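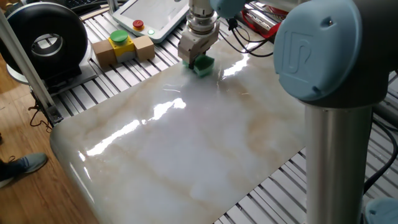 The success rate is the most flattering number in robotics, and I say this as someone who has put quite a few of them on slides. A trial goes in, a yes or a no comes out, and you divide. For picking up a mug this is fair enough. Either the mug left the table or it didn't. For wiping, the method falls to bits the moment you think about it for longer than a coffee. Take a green sponge held in a gripper and pressed onto a glossy marble-patterned board, and tell me what "success" is. The sponge touched the board? It moved? It came back again? All of these have been counted as a yes in papers I have reviewed, one of them twice.

I bring this up because of Edinen, a policy for contact tasks that did the rounds in May and was greeted with the usual trumpets. It was trained on 2,761 demonstrations and reported near-perfect wiping. I have no quarrel with the training. The demonstrations are good, the code runs, and the authors answer their emails, a courtesy I had thought extinct. My quarrel is with the scoring, where a run passes if the sponge visits every part of a marked region. By that standard my nephew cleans his room daily.

Mandla Kruger and I spent a Wednesday arguing over this. His position is that coverage is cheap, repeatable and easy to compare between labs, and that if I have something better I should publish it and stop moaning into his lunch. Fair. So we took the released policy and scored it a second way, by how much of a thin marker film was left on the board when the arm had finished. We ran 40 trials. Coverage gave us a very pretty result, with all but 2 passing. Film removal, with a threshold neither of us thought harsh, failed 14. Same arm, same sponge, same afternoon.

The failures were dull, and I think that is why they go unreported. The arm didn't fling anything. It went over the stain with great dignity and too little force, usually towards the far end of the stroke, and left a grey smear that coverage scored as a job well done. If you plot the force along the path you can see it sag. If you plot only the path you see a lovely tidy zigzag and go home early.

The shiny surface doesn't help. Glare lies across a board like that in great white stripes, and a stripe of glare and a clean patch look much the same to a camera. Trimora, the learned scorer everyone now bolts on to avoid doing the looking themselves, was very generous wherever the light was strongest. I would be too, if I were paid per image. We ended up scoring by hand under a cloth, like Victorian photographers – slow, faintly ridiculous, and the only labels from that week I'd defend.

Mandla's objection, which I report because he will read this, is that film removal punishes a policy for things it was never shown. Nobody in the demonstrations was told to press evenly. True, but then the paper should say it learned to move a sponge about, and the title says wiping. The Prollel benchmark has the same habit with its polishing task, and I gather Maluleke is about to inherit the whole scoring sheet unchanged for its next round. There is still time to add a column for the state of the surface. It would cost a marker pen and a bit of pride.

I don't expect it to catch on quickly. A figure that drops by a third when you look at the board is hard to sell to anyone with a deadline, and I have a deadline myself. Ours goes in with both numbers, coverage first, because Mandla won the toss.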